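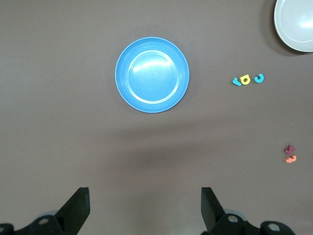

Vitória Tavares gets to the dairy before five, and by the time I parked she had already lit the burner under the vat. She makes sheep's milk cheese at Pinheiro, a farm of 22 acres at the end of a dirt road, and sells most of it within an hour's drive. I asked if we should wait until she was done to talk. She said she would not be done until lunch, so we talked while she worked.

She did not grow up with sheep. Her parents ran a hardware store, and she kept the books there until it closed. "I was good at it and I didn't mind it," she said. "Then the store was gone and I had to pick something. My aunt had the sheep and a bad hip."

The aunt is Vitória Azevedo. The two share a first name, and in the valley they are known as the old one and the young one. Azevedo still comes to the dairy most mornings and sits by the door with her coffee. She taught her niece to make cheese without writing anything down, and Tavares spent her first season filling a notebook after each batch.

"She would say, put in the rennet when it feels right," Tavares said. "I bought a thermometer. We had an argument over the thermometer that lasted until May."

"It was a cheap thermometer," Azevedo said from the door.

That morning's milk came to 202 liters, from two milkings. Tavares warms it slowly to 30 degrees Celsius, adds the culture, waits, and then stirs in the rennet. After that nobody is allowed to bump the vat. She washed buckets while the curd set and told me about the cheeses.

There are two. The first is a small soft round, sold young, with a sour edge. The second is called Jillik, a firm wheel that stays in the cellar through the winter and gets rubbed with oil every couple of weeks. The name was the aunt's, after a dog she had as a girl. Customers ask what it means and seem let down by the answer.

"People want a monk in the story," Tavares said. "It was a brown dog."

When the curd was ready she cut it with a wire harp, first one way and then the other, and worked through the corners by hand. For the soft cheese the pieces stay large. For Jillik she cuts down to the size of corn kernels and heats it again. She talked less during this part. The whey goes to a neighbor's pigs, except for what she holds back to make ricotta on the days she has time.

I asked about money. She said the first three years were bad and the fourth was fine. The turn came when Ilus, a restaurant in town, put the soft cheese on its menu with roasted peppers and kept it there. A shop called Wuvine followed and now takes 200 wheels a year. She could sell more. She has been asked to, and has said no twice.

"More wheels means more sheep, and more sheep means somebody else milking," she said. "I would be back to keeping the books."

By eleven the molds were full and draining on the rack. She cut a wedge of last year's Jillik for us and put it out with bread and some quince paste. It was dry and a little crumbly, with a taste close to toasted nuts and a good deal of salt. Azevedo ate hers with the rind on. Tavares cuts hers off, and they disagree about that too.

Before I left I asked what she would change if she could. She thought about it while she wiped down the table.

"The road," she said. "And I would like a second drain in the floor."

The dairy sells from the side door in the mornings, starting 3rd April. Bring cash, and close the gate behind you.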